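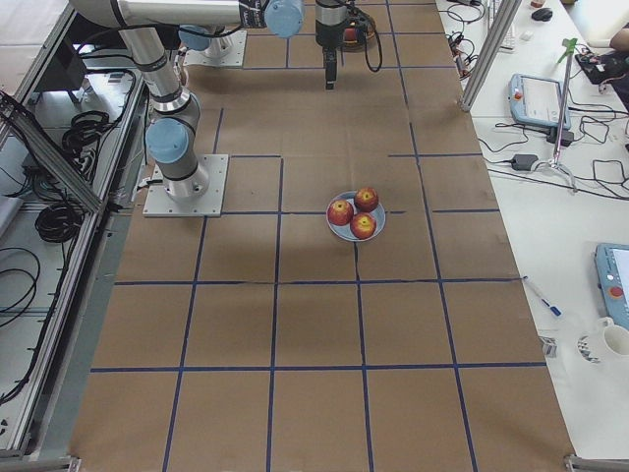 A reader in Clallico wrote to ask why her apples go soft on the counter in less than a week when the same bag lasts a month at her sister's house. She keeps them on a plate next to the bananas, and the plate sits over the dishwasher. Either one of those would do it.

Keeping Apples Out on the Table

Apples ripen much faster at room temperature than in the refrigerator. Put out what your household will eat in 4 days and keep the rest cold, in the crisper drawer, in a plastic bag with a few holes poked in it.

Plate or basket?

A plate is fine for a few apples. Leave space between them. Bruises start where two apples press together, and a plate has no rim high enough to tempt you into piling. Wipe it when you refill it. Juice from a split skin dries sticky and brings fruit flies.

A woven basket lets air in from underneath and keeps apples from rolling off when somebody bumps the table. Check the weave with your fingers before you use it. Any sharp ends should be snipped or sanded down. For very soft varieties, lay a folded cloth napkin in the bottom. 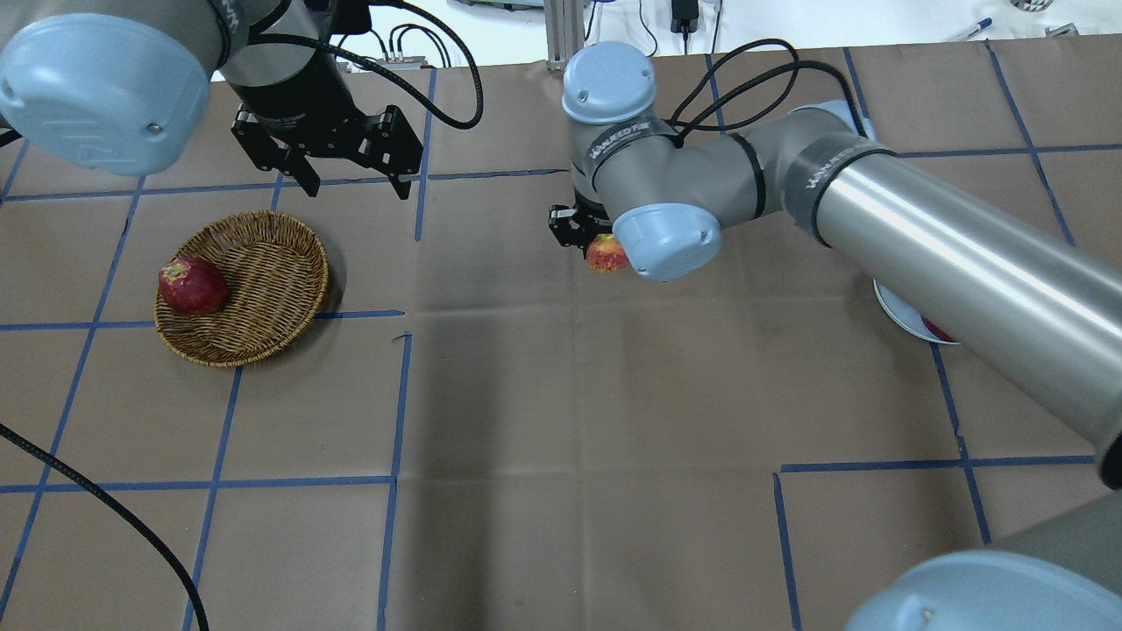

A red apple in a round wicker basket.

Cleaning a wicker basket

Turn it over and tap out the crumbs. Go over the weave with a dry paintbrush, then with a damp cloth and a drop of dish soap. Don't soak it. Let it dry upside down overnight before any fruit goes back in.

Covering the table

Brown paper from a roll makes a good cover for sorting a big bag of fruit. Blue painter's tape holds it and usually peels off a finished top without marks, but try a corner first. Where two sheets meet, overlap them an inch and tape the seam flat.

Sorting

Eat the bruised ones first. Cut apples that have only a small soft spot go into sauce the same day. Anything with mold goes in the compost. Large apples tend to go mealy before small ones, so use those early.

We last went through this in November, when the Lona orchard stand sold out its keepers. Tip 219 covers freezing slices.

Updated January 2020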